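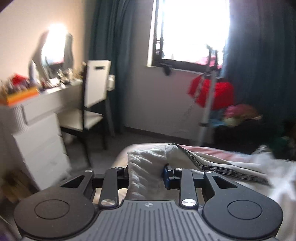

Does the Kulberg electrolyser stack hold its rated output once the feed pressure drops?
Only for a short while, going by our own logs and not the Kulberg data sheet.

December, 14:20. Stack at 3287 hours. Ran it down from full load to 81 per cent and left it there. Cell voltages spread more than I like, worst at the end nearest the water inlet. Kemach's note blames "normal ageing". Maybe. Same note said that about the last set of seals.

Efficiency claim of 92 per cent: can't get near it unless I leave out the dryer and the pumps, and I suspect they did. Will redo the sum with everything on the meter before anyone quotes it in the Mukiton bid.

Cell 6 is the odd one. Swapped the sense leads and the low reading stayed with the cell, so not wiring.

Min hydrogen sensor drifting again, zeroed twice this morning. Don't trust the purity column before 11:00.

To do: new gas sample, check inlet filter, ask Kemach for raw data, no more graphs please. Leave the stack on standby overnight, nitrogen valve open.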